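マンソープセル 作業ノート 11月 午後2時過ぎから

昨夜の連続試行の結果を朝に開いたら、ログの最後の行が「全試行 正常終了」だった。こういう行を見て喜べた時期もあった。今は先に衝突ログを開く。案の定、そちらはにぎやかだった。

試行数 73、うち箱を置いたあとの退避で箱に触ったものが 9。置く動作の判定は全部「成功」になっている。成功判定は箱が台座の上にあるかどうかを指が開いた瞬間に一回見るだけなので、その後で指が箱を引っかけて持っていこうが、判定側の知ったことではないらしい。書いたのは自分である。

作業内容のおさらい(来月の自分用)。積んである箱を上から取り、黒い台座に一つずつ置いていく。取る順番は上から固定、置く順番はオフォリのプランナが毎回決める。実機に行く前にシミュレーションで動作列を潰しておく、というのが今回の約束で、先方のカークコムには動作列とログをセットで出すことになっている。潰す前に出さなくてよかった。

再現条件

乱数の種を固定して、失敗した試行を頭から流し直す。9 件とも再現した。再現する不具合は、それだけで今月の中ではかなり行儀のいいほうに入る。先週のやつは見ているあいだだけ直っていた。

一番わかりやすい試行は、ステップ 1,705 で接触が立つ。グリッパへの開指令はそれより 13 ステップ前。退避の上昇は開指令の次のステップからもう始まっている。つまり指が開ききるのを待たずに手首が上がっている。
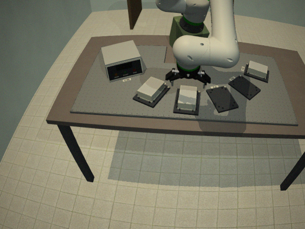 接触を検知しているのに、なぜアームは止まらなかったのか。
停止の条件が「搬送中」の区間にしか掛かっておらず、開指令を出した時点で状態が「退避中」に切り替わるため。退避中は接触ログに書くだけで、停止要求は出ない。

この状態分けは、以前、置いた直後の軽い擦れで毎回止まるのがうるさくて入れたものだ。変更メモには「誤停止対策、暫定」とある。暫定という語は、うちでは恒久の丁寧語として使われている。

切り分け

まず疑ったのは通信。ドレロブブリッジ経由でグリッパの開度を受けているので、値が遅れて届いているなら話が早い。他人のせいにできるという意味でも早い。送信側と受信側の時刻を突き合わせたが、遅れは全試行でほぼ揃っていて、失敗した試行だけ悪いということはなかった。無罪。

次に摩擦係数。上げても下げても件数が少し動くだけで、なくならない。下げると減るので、下げきって見なかったことにする案が一瞬よぎった。実機の摩擦はパラメータファイルを読んでくれないので却下。

三つ目が開度の読み方で、これが当たりだった。退避開始の条件は「開度が全開の値に達したこと」と仕様に書いてある。コードを読むと、比べている相手が実測の開度ではなく指令値だった。指令値は指令を出した瞬間に全開になる。当然、条件は即座に満たされる。願ったことが叶ったことになっている、たいへん幸せなコードである。

では残りの試行でなぜ触らなかったのか。多くの試行では指が箱の面とほぼ平行に入っていて、少し開けば離れる。台座の向きがまちまちなので、手首の回転が足りないまま置きに行くと指の片方が箱の側面に残りやすく、上昇が早いとそこを擦る。失敗した分は、手首角の誤差が大きい側に固まっていた。運で通っていた分がどのくらいあるかは、考えると気が滅入るので数字で出すことにした(後述)。

手先側の視点でも見直した。外からの視点だと指と箱の隙間がアームの陰に入りやすく、触っているのか重なって見えているだけなのか、目では決められない。とはいえ手先側も近いものがやたら大きく映って、奥行きの勘が狂う。結局、絵は当たりをつけるのに使って、判断は接触点の座標でやった。今後もそうする。絵を見て「離れてるように見えますね」と言い合う時間が一番長かった。

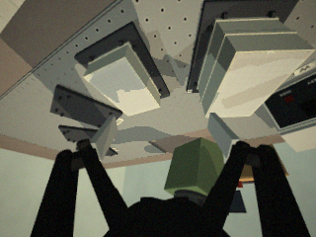
グリッパの指越しに見た穴あきパネルと箱。

直したこと

退避開始の比較相手を実測の開度に変更。達しないまま時間切れになったら、その場で保持して人を呼ぶ。上がらない。前のコードには時間切れの処理自体がなく、指令値を見ている限り時間切れは起こりようがないので、ある意味で一貫していた。

接触による停止は退避中にも掛ける。ただし、昔うるさかった擦れ停止が戻ってくるのは目に見えているので、しきい値は区間ごとに持たせた。値は仮。ノートに「仮」と書いた以上、次回この行を見た人は仮のままかどうか確認すること。たぶん自分が見る。

成功判定は、開いた瞬間に加えて退避完了後にもう一回見る。箱の位置と向きの両方を見る。これで「置いたあと連れて帰る」型は成功に数えられなくなる。

最後に、上記が実機でも同じ穴だったことを書いておく。実機側のプログラムは同じ状態機械を使っている。シミュレーションの箱は文句を言わずに初期位置に戻るが、実機では箱が台の端から落ちるか、引きずられた箱が人のほうへ来る。よって修正が入って確認が終わるまで、カークコム側の自動運転は保留。低速の手動送りも、退避の一区間は単独で実行しない。この件は連絡済みで、返事は「了解、ちなみにいつまで」だった。いつまで、の欄は空けてある。

再試行の準備

積んだ状態から開始、台座は空、種は前回と同じものを使う。種を変えると直ったのか運が良かったのかわからない。前回と違う種の組はそのあとで別に流す。ログには指令開度と実測開度を並べて出すようにした。列の名前が両方とも「開度」だったことも、今回の原因の三割くらいを占めていると思う。

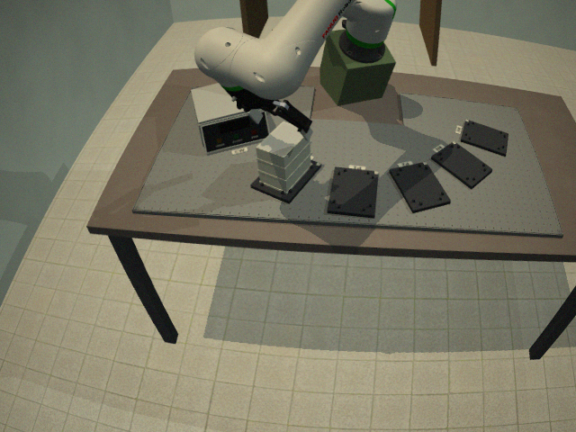 残件

・退避開始時の実測開度を旧ログから拾い直し、たまたま通っていた試行の数を出す。気が滅入っても出す。
・手首角の誤差が大きくなる条件。オフォリの側で置く順番を決めるときに姿勢の余裕を見ているのかどうか、設定を読む。説明書には「考慮される」とだけ書いてある。受け身の文は信用しない。
・区間別しきい値の仮値を決め直す。低速と通常速で別に測る。
・ドレロブブリッジの時刻合わせは今回は問題なし。突き合わせのスクリプトは共有フォルダの「一時」に置いた。消さないでほしい。
・変更メモの「暫定」を検索したら思ったより出た。件数は別ページに。
・連続試行の終了メッセージを「全試行 正常終了」から「全試行 終了」に変更済み。正常かどうかは衝突ログを読むこと。

夕方、修正版を一件だけ手で流した。接触なし、退避開始は実測の全開を待っている。一件なので何も言わない。残りは今夜回して、朝に衝突ログから開く。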